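Small shop, first robot arm: where does the money go besides the arm?

Posted in Workshop & Small Business

Drarkomness
I make bath and soap products out of a converted two-car garage and I'm trying to put together a budget for a small tabletop robot arm. The job is dull as can be: pick up a round puck, move it to the next spot, go back for another one. I've been doing it by hand for years and my wrist is telling me to stop.

I've got a quote for a used arm that I can live with. What I can't figure out is everything else. The seller's list has a gripper, spare fingers, a wrist camera, a mounting plate, some kind of controller license and "commissioning," and when I add it all up it's nearly double the arm. Some of that must be padding, right? I'm hoping to order in February and I don't want to find out in March that I skipped the one thing I needed.

A few details in case they help. My batches run 80 pucks, sometimes 100 before the holidays. The bench is old and stained and I'd like to keep it. I can do basic wiring and I'm fine with following a manual, but I've never programmed anything fancier than a thermostat.

Trutov
Oh boy, I went through this whole thing for my own little operation, so let me save you some grief. The arm is the easy part! It's the end of the arm that ate my budget. I bought the cheapest gripper that would bolt on (plain black two-finger thing) and figured fingers are fingers. Well, no. Round things with a thick rounded edge want to roll or tip when you squeeze them, and a flat finger only touches them on a tiny spot. I ended up buying three sets of tips before I found a shape I liked, and the last set alone was $139.

So my advice is to keep the spare fingers on the list and even add a second style. They're going to get scuffed and dusty and you'll want to swap them around.

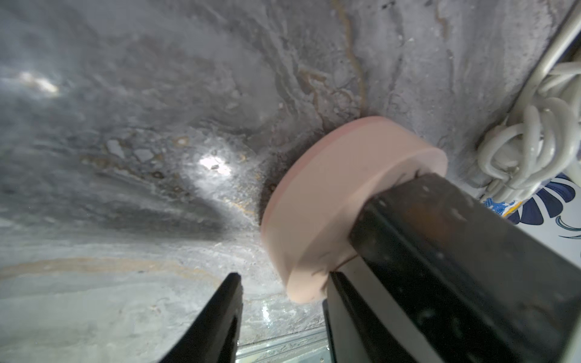

The camera I'd keep too, but ask what's included. Mine came with a bracket and a cable and no software to speak of, and the software was another $282. I grumbled and paid it. A camera at the wrist is great for seeing how the fingers are meeting the part, which I can't judge at all from where I stand. It does not love glare, though. If your bench top is shiny or blotchy, or you've got a bright bulb right over it, set aside a little money for a better light and a plain dull mat. You can keep your old bench under the mat and everybody's happy.

Stuff I would cut: commissioning, if the arm is small and you're handy. I did mine over two long evenings with a pot of coffee and the manual. I'd also skip the fancy mounting plate and get a piece of thick steel drilled locally. Mine came from Jurside, a metal shop near me, and it was flat and square and I've never thought about it again.

Oh, and budget for tidying up! I mean it. Cord, tubing, scraps of fabric, all the junk that lives on a workbench, it needs somewhere else to go. I bought a couple of wall racks and they were the best money in the whole project.

Brunet
don't buy used unless they'll tell you the hours on it. that's all I've got

Drarkomness
Thanks both. I asked about the hours and the seller is "checking." Trutov, did you ever try soft tips? My pucks dent if you look at them wrong, at least the first day.

Trutov
I did, and they were nice for fresh product, but they picked up dust like crazy and I was wiping them down all the time. If yours dent easily I'd try soft ones first and turn the grip force way down. Check that the gripper lets you set the force before you pay for it, by the way. Some of the cheap ones are open or closed and nothing in between, and I'd have been pretty mad if I'd ended up with one of those.

One more thing for your spreadsheet: leave a line for ruined product. I squashed a good part of my first batch while I was learning, and I hadn't counted that as a cost at all. Next time I'd make a batch of plain ones with no fragrance in them and practice on those.

Drarkomness
Adding the line now. Fragrance is my most expensive ingredient, so plain practice pucks it is. I'll post the final numbers once I hear about the hours.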